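*Applies to the 54-litre Lamden holding tank with the Tenetance monitor. Revised 12 June 2021.*

## 4. Setting up the quarantine tank

New fish go into the quarantine tank before they go anywhere near the display. Set it up ahead of time – the filter needs weeks to mature, and a tank put together on the day the fish arrive is little better than a bucket.

### 4.1 Placing and filling

1. Put the stand on a hard, level floor, away from windows and heating vents.
2. Check the stand with a spirit level in both directions. Adjust the feet, then check again.
3. Lay the foam mat on the stand and lower the tank onto it. Lift from the base, never from the top rim.
4. Rinse the tank with tap water only. Wipe dry with a clean cloth that has never been used with soap.
5. Mix the salt water in a separate food-grade drum. Let it circulate overnight with the small pump running.
6. Fill to the line marked on the back pane. At the line, the tank holds 51 litres. Use that figure when working out any dose, and don't use the size printed on the carton.

**Caution:** A full tank must not be moved, even slightly. Drain it first.

**Note:** Leave the bottom bare. Gravel and sand hold waste and soak up some medications, and you can't see what the fish are passing.

### 4.2 Filter and air

1. Seat the sponge filter in a back corner and connect the air line.
2. Fit the check valve in the air line, arrow pointing toward the tank.
3. Hang the air pump above the water line if you can. If you can't, the check valve is what keeps water out of the pump in a power failure, so replace it every December.
4. Add a mature sponge from an established, healthy system. If you don't have one, run the tank with bottled bacteria and an ammonia source until ammonia and nitrite both read zero.
5. Place a few lengths of PVC pipe on the bottom for cover. Check the cut ends for burrs.

The Gorkham sponge fits the Lamden tank but sits high. Push the weighted foot all the way in or it will float once air is running through it.

### 4.3 Monitor and probes

The Tenetance monitor takes two probes: temperature (grey plug) and pH (blue plug). The sockets are the same shape, and the unit won't warn you if they are swapped.

1. Switch the monitor off at the wall.
2. Make a drip loop in every cord so that the lowest point hangs below the power outlet.
3. Plug in the temperature probe and clip it at the opposite end from the heater.
4. Take the storage cap off the pH probe. Keep the cap and the liquid in it.
5. Calibrate the pH probe in fresh buffer solution, following the card in the lid.
6. Switch on. Hold **SET** until the display flashes, then enter the high and low limits for the species you are keeping.
7. Test the alarm. Lift the temperature probe out of the water and wait for the tone. If it doesn't sound, don't stock the tank.

**Caution:** Unplug the heater before lowering the water level. A heater running in air can crack, and it may stay hot enough to burn for several minutes.

### 4.4 Before the fish arrive

- Test ammonia, nitrite, pH and salinity, and write the results in the log.
- Label a net, siphon and bucket for this tank and keep them with it.
- Wash hands and forearms before and after. Rinse off all soap.
- Make sure someone has the vet's after-hours number.

Watch each new fish twice a day for fast breathing, clamped fins, spots or scraping against the pipe. Wait until it has eaten before you dim the lights fully at night. If a fish dies, remove it straight away, bag it and refrigerate it. Don't freeze it, as freezing damages the tissue the vet needs to look at. Test the water before changing any of it.

### 4.5 Putting the tank away

Drain, dry completely and leave the lid off for a week. Store the pH probe upright with its cap on and the liquid topped up.
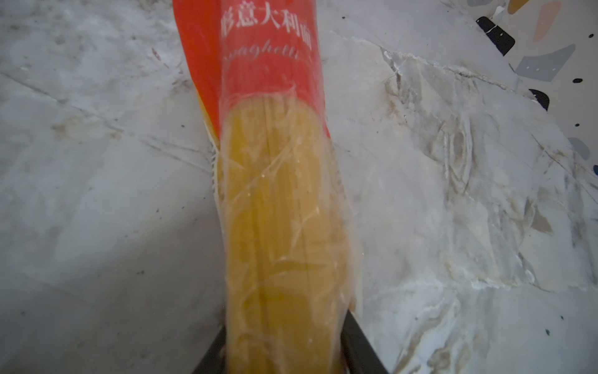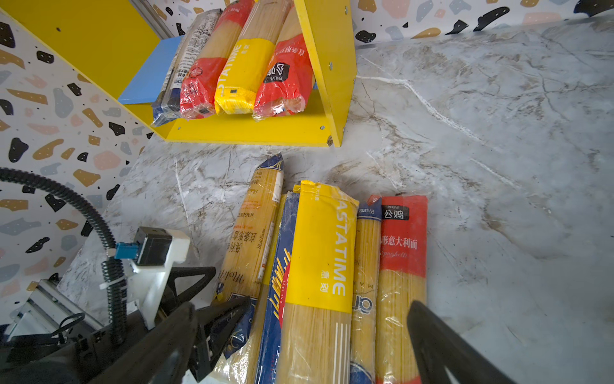

**Comments on section 4**

Siiri Liepiņa: Step 7 in 4.3 should be done again after any power cut. Our monitor came back on with the factory limits and we didn't notice until the weekend, with the water already too cool for the gobies. No losses, but I now write the limits on masking tape and stick it to the unit. Also, could you say which buffer goes first? The card in our lid has faded and I can't read it.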